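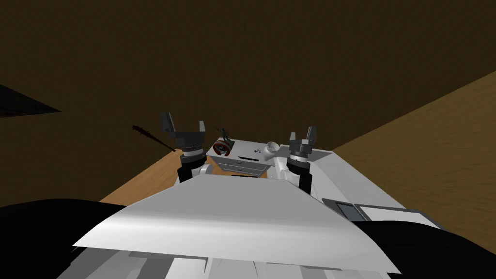
Simulated desk room, both arms raised, grippers open.

Progress report to the Firell fund – Wellier site, Tomoana returns room
Thursday, June 3, 2021

Work in this period was on the desk-clearing task. Two-armed units are due to take over the evening reset of the returns desks, which staff now do by hand at the end of each shift. All training so far has been in simulation, and 1,360 practice runs are logged. Picking up small items from a desk top remains the weak point. Drawers are not yet part of the task.

Staffing: 9 people work in the returns room. No posts are being cut under the plan. Evening reset hours move to inspection and repacking, and 2 people will train as cell operators on the Ruvik controller. Their pay grade is still to be settled with the site office. We had hoped to close this in the spring.

The gripper view below is the one operators will work from when a pick is handed back to them. 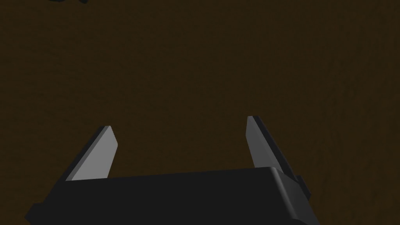 Dana from the evening shift asked whether operators would still get time on the floor or sit at a monitor all night, and said she would not sign up for the second. We have changed the draft rota so that no one has more than 2 hours at the monitor in one stretch.

Next: floor trial of one unit in July, for 6 weeks, day shift only. Spending is within budget – the only open item is guarding for the trial cell, for which we are waiting on a second quote.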